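Ticket 1616: Label printer skips every other label
Status: reopened by customer

Hi again, me again, sorry! I know you closed this one in May, but the Huvden printer is back to its old tricks and I wanted to put down everything I've tried so you don't make me do it all over.

Quick recap for whoever picks this up. I print batches of 300 labels from the Greltley software, the little wraparound ones for sample tubes. It went fine up to label 86 and then it started feeding a blank after every printed one. Same file, same roll, nothing touched (I was eating a sandwich).

What I've done so far:
- Turned it off, counted to thirty, turned it back on. No change.
- Cleaned the gap sensor with the swab that came in the box. Got a good run out of it, then blanks again.
- Ran the calibration from the front panel, twice. It spits out four labels and blinks green like it's proud of itself.
- Put the driver back to the older one Murray Fraser sent me last time. Worse! It printed half a barcode and quit with error 216.

My work area, plus some tubes:

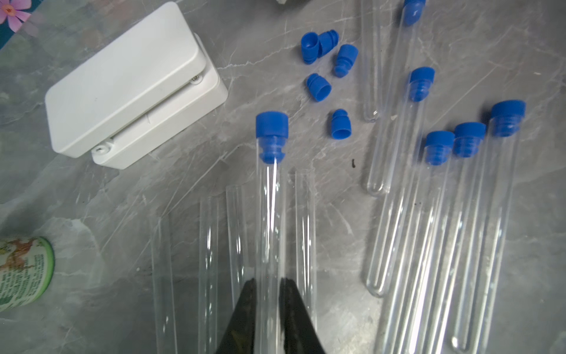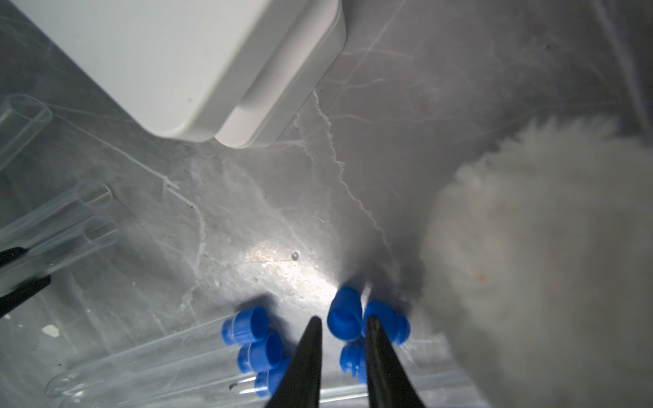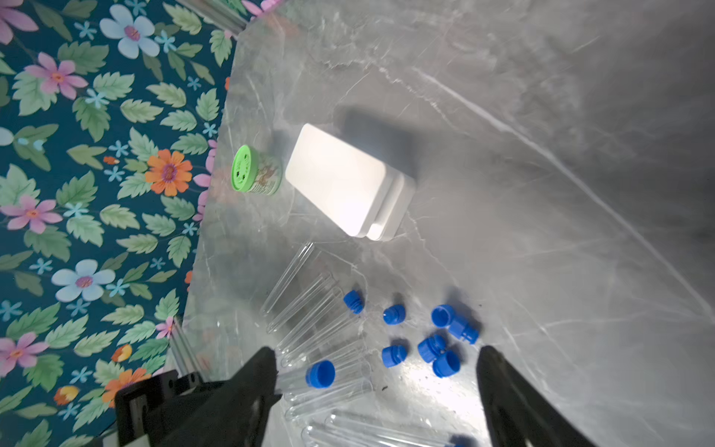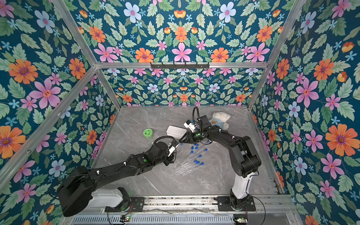
Murray thought the label length in Greltley might not match the roll, so I measured with a ruler and typed it in by hand. That got me a whole batch with no blanks and I did a small dance, and then the next morning the setting had gone back to the default all by itself. Is it supposed to save that someplace? I clicked Apply AND OK.

I also tried a roll from Prellstead in place of the Ogbonna ones, and it skips on those too, so I don't think it's the labels.

Could someone call me after 2 pm? I can leave the printer on and read you whatever the screen says.

Contact support | Copyright Huvden Help Desk | Back to top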